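Slow cooker pulled pork, pale and watery, what am I doing wrong?

trodness
Posted May 10, 2022
Okay so I did my first pork shoulder in the slow cooker on the weekend and it fell apart beautifully, but it was grey and tasted like the water you boil hot dogs in. I rubbed it with paprika, brown sugar and garlic powder, threw in an onion and poured a whole carton of chicken broth over top. Low for nine hours. My family ate it (drowned in barbecue sauce) but I've got the other half of the shoulder in the freezer and I'd like to do better by it!

zevness63
There's your problem, the whole carton. Pork shoulder gives off loads of liquid all by itself. I put in half a cup of apple juice, tops, and there's still a puddle by suppertime. All that rub you put on just washed off into the broth.

holmgren_271
Half a cup is fine but I'd say the bigger thing is browning. Hot pan, bit of oil, 5 minutes a side until it's got some colour. Then scrape the stuck bits into the pot. That's where the flavour is.

zevness63
I've done it both ways and I can't taste the difference once it's shredded and sauced. It's a slow cooker. If I wanted to stand at the stove before work I'd make something else.

holmgren_271
Well, we'll disagree on that one. Mine goes on buns with a vinegar slaw and hardly any sauce, so maybe it shows up more. My neighbour swore browning was a waste of a pan too until she had it at our place.

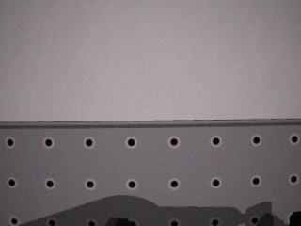
trodness
Do I thaw the frozen half first or can it go in as it is?

troro
Thaw it in the fridge, and give it two days if it's a big piece. A frozen roast sits lukewarm in a slow cooker for way too long and you don't want to mess around with that. Mine goes on a rimmed tray on the bottom shelf, after an incident with the lettuce.

zevness63
Agree with troro on the thawing. Also salt it the night before once it's soft enough, way more than you think it needs.

trodness
Oh I didn't salt it at all! I figured the broth had salt in it. It was the low sodium one, now that I go look at the box in the recycling.

holmgren_271
Ha, well, that'll do it. Salt AND browning, please, for my sake.

troro
One more thing, don't dump the juice after. Pour it into a saucepan, skim the fat, boil it down by half and stir some back through the meat. Then spread the pork on a sheet pan and put it under the broiler till the edges go crispy. Watch it the entire time, I've burned it twice.

holmgren_271
Under the broiler, see, so that's browning. Just at the other end.

zevness63
That one I'll allow.

trodness
Okay, I'm doing salt overnight, half a cup of juice, broiler at the end. Haven't made up my mind on the pan. It comes out of the freezer tomorrow night and I'll let you know how it goes. Does anybody have a slaw that isn't all mayo?

holmgren_271
Cabbage, carrot, cider vinegar, a spoon of sugar, celery seed. Let it sit an hour before you eat.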